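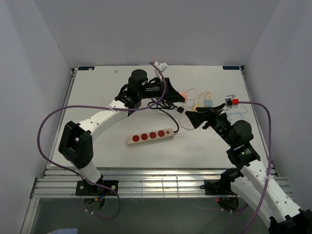 Sullden Dental Group — equipment log, Ledlow office

Problem: Sterilizer in the back lab stops before the end of the cycle. Door stays locked, fault light on.

Opened by: Setareh Mohammadi, front desk
Assigned to: Bevan McAlister
Opened: November 1999
Status: Open, waiting on part

Notes

SM: Second stop this week. It heats up as usual and then quits during the hold. The load was three cassettes and a bag of handpieces. Everything from that load went back in the dirty bin. Dr. Pearce moved two crown preps to the afternoon.

BM: Ran it empty. Temperature got to 270 and held, no fault. Ran it again with a full load and it quit at 3 minutes. Drained the reservoir and refilled with distilled. Same result.

BM: Pulled the door gasket. It is flat on the hinge side and has a small split near the bottom. Last changed in June of last year according to the sticker, almost 300 cycles ago. The book says to change it every 100. Wiped the groove and turned the gasket around as a test. One full load finished, the next one did not.

SM: Can we use it for the small loads until the part comes?

BM: No. Leave it switched off. Send instruments over to the Dolmont office with the noon run and they will come back at closing. Label the bins by room — two came back mixed up last time.

BM: Gasket ordered, plus a spare. Will do a spore test after it goes in and keep the unit out of use until the result is back.

SM: Dolmont says they can take our bins but need the list by 10.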